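Workshop Tips » Arms and Grippers » Monthly Care

Looking After a Tabletop Arm: Fingers, Cable and Wrist

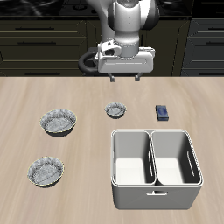 Most faults on a small arm with a parallel gripper start at the hand end, and most of them can be found with the power off. The routine below is the one used at the Brodlow workshop on an arm that sorts tableware. It takes 48 minutes the first time and less after that.

Before you start
Park the arm with the fingers open and pointing straight down, clear of the table. Switch off at the controller, then unplug. Some arms sag when the brakes lose power, so keep your hands out from under the wrist until you know how yours behaves. Move bowls and bins to one side.

Fingers
Wipe both fingers with a lint-free cloth and a little isopropyl alcohol. Do not use kitchen degreaser on rubber pads; it leaves them slick. Look at the pads under a lamp held low. A shiny patch on one side only means the fingers are meeting off center. Loosen the finger screws a quarter turn, close the fingers by hand on a flat steel rule if your gripper allows it, and retighten evenly.

Glazed bowls with a rolled or raised rim wear a narrow line across the pad. Swap left and right pads when the line can be felt with a fingernail. Replace both when it shows on both.

Cable loop
The loop at the gripper needs slack. Turn the wrist slowly by hand through its working range, if the maker permits back-driving, and watch the loop at each end of travel. It should never pull tight or rub on the housing. If it does, move the clip, not the connector. Cable ties should be snug enough to hold and loose enough to slide with a thumb.

Wrist bolts
Check every bolt at the wrist collar against the maker's torque table. Mark each head with paint pen after tightening. A broken paint line at the next check is a loose bolt.

Restarting
Plug in, home the arm, and run the open and close cycle with nothing in the fingers. Set the grip force to 70 percent for the first lift and use the smallest bowl. Raise it only if the bowl slips. Our old Farau controller, bought in 2007, loses its table height after a long shutdown, so we touch off on the bare tabletop before any pick. Newer units should be checked once anyway.

If a two-compartment bin is the drop point, reteach the release position for each side after moving it. The divider is the part that gets hit.

Next full service: June.

Page last revised January 21, 2026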